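Giltbridge swap night is back, and I'm thrilled!

The clothes and housewares swap returns to the Fonseca hall in April after two years off. Doors open at 11 and Florêncio Marinho is running it again - he tells me 20 households have signed up already. Bring anything clean and in one piece, and take home whatever you like. I've got my eye on a lamp, so hands off!

Big stuff like sofas gets listed on the board by the door.

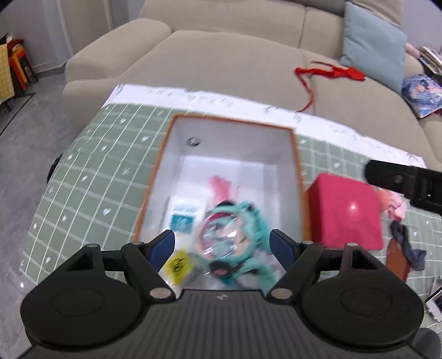
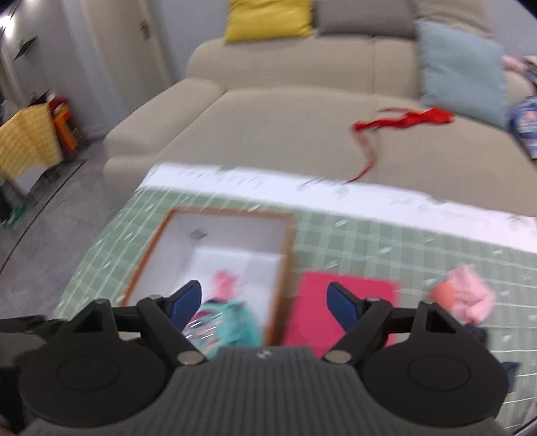 A sofa with a table in front.

Getting there

The Midow bus stops right outside.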